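Unit 4: Looking after the hand-held gripper pair

Course handout, Garach lab, revised 2026-07-02

Read this before you sign out a pair. The checks take little time and go in the same order each session.

1. Marker cubes. Look at every face. Wipe with a dry cloth only. A lifted corner or a scratch across a black square means the cube gets replaced - do not glue it back.

2. Fingers. Open and close each gripper 18 times. The two fingers should meet along the whole pad. If one lags, loosen the pivot screw a quarter turn and try again.

3. Pads. Swap both pads on a gripper together, even if only one is worn. Spares are in the Clusteck drawer.

4. Cables. Plug in at the gripper first, then at the strip. Leave enough slack to raise both arms to shoulder height, and keep the run clear of your feet.

5. Straps. Tighten the harness after the cables are in.

Write the result in the log under the pair number. Pair 28 has new pads since March, so its closing force will feel higher than the others.
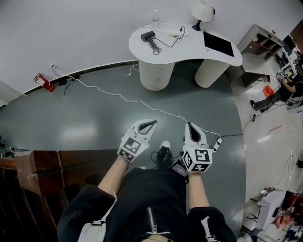

Fig. 1. Both grippers held up, marker cubes below the fingers.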